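Two Arms, One Table: A Month of Comparing Grippers

The Rirnutberg workshop keeps its test bench in the back half of a carpeted room on the second floor. It is a wooden table with two robot arms clamped to the front edge, and for most of January it was where a small group of engineers tried to settle which fingers to buy for the next round of machines.

They had no interest in speed records. They wanted to know which gripper could handle the things people leave on a desk, with two arms sharing the same space. 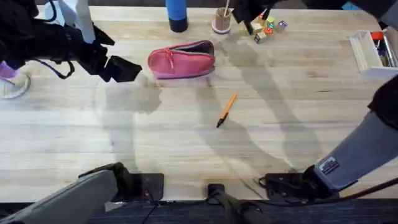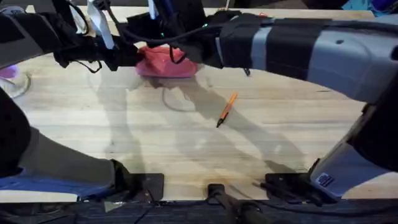 Cordeiro, reading an early draft of the test plan, objected that the whole thing was aimed at the wrong part. Most of the trouble on a two-arm table comes from the controller and the cameras, the objection went, and a shop that changes fingers first will spend a month measuring its own timing errors. Fix the delay between the arms, then compare hardware.

The group took the point seriously enough to lose a week over it. Before any gripper was scored, the arms were run against each other with nothing in their fingers. They were told to meet at a point over the middle of the table, stop, and back away. On the first day the right arm arrived late every time. The cause was a setting in the controller that smoothed its motion more heavily than the left arm's. Once both sides used the same setting, they met where they were told to, and the comparison could start.

Two grippers were on trial. The first, sold under the name Proline, has wide, flat fingers and a stiff drive. The second, from a smaller maker called Dondent, has narrower fingers with some give in the pads. Both are two-finger designs, and both bolt to the same wrist plate. Swapping one for the other takes a few minutes with a hex key, plus the time needed to run the cable again. The cable took longer than the screws.

The trials were made up of 11 tasks, all of them dull. Pick up a pencil and lay it down pointing the other way. Move a letter block from one side of the table to the other. Hold a pencil case with one arm and pull the zipper with the other. Fold a cloth in half. Each was run many times by an operator, who drove both arms by hand from a pair of handles. Operators changed over every hour so that one person's habits would not decide the result.

At the end of the month the log held 900 attempts. Of those, 812 were marked as complete. The rest were drops, missed grabs, or runs that an operator stopped early to keep the arms from touching.

The totals for the two grippers were close enough that the group stopped talking about them. The differences were in the kinds of tasks each one made hard. The Proline fingers were very good with blocks. They closed square on the sides and did not let the block turn on the way across. Pencils were a different matter. A thin round object had to be lined up with care, and if the fingers came down at a slight angle the pencil rolled out before they shut.

The Dondent fingers picked up pencils with little fuss, and they were better with cloth. The soft pads could press down on the table and pinch up a fold without scraping. They were worse at anything that needed a firm hold. On the zipper task the pads bent when the pull stuck, and the operator often had to let go and take a second grip closer in.

The pencil case task turned out to be the one everybody argued over. It needs one arm to hold still while the other moves, and fabric shifts under even a light tug. Operators found that where the holding arm took its grip mattered more than which fingers it had. A grip close to the start of the zipper worked with both models. A grip in the middle of the case worked with neither.

The cameras were changed once. The group had begun with a single fixed view, and operators complained that they could not judge height when both grippers were close together. A second viewpoint helped, mostly on the cloth and zipper tasks. It also made one problem plain. With the arms reaching over the same spot, each one could hide the other's fingers, and no single position gave a clear view of both for the length of a task.

Cables caused more lost time than anything else in the log. A loop that hangs free when an arm is at rest may pull tight when the wrist turns over, and the straps that hold it in place tend to creep along the casing. By the third week there was a rule that someone would turn each wrist through its full range before a session and watch the slack. It added five minutes to the morning and ended most of the mid-run stops.

The decision, when it came, was to buy some of each. The left arm will carry the Dondent fingers and the right arm the Proline, so that one side can hold firmly and the other can deal with thin and soft things. Operators who had worked both sides said they could get used to the mismatch in a day. The controller settings will be kept the same on both arms for now.

The next set of trials will use the mixed pair on the same 11 tasks, with the operators' handles swapped left for right halfway through. A new set of cable straps is on order, and the Rirnutberg group plans to start once they have been fitted.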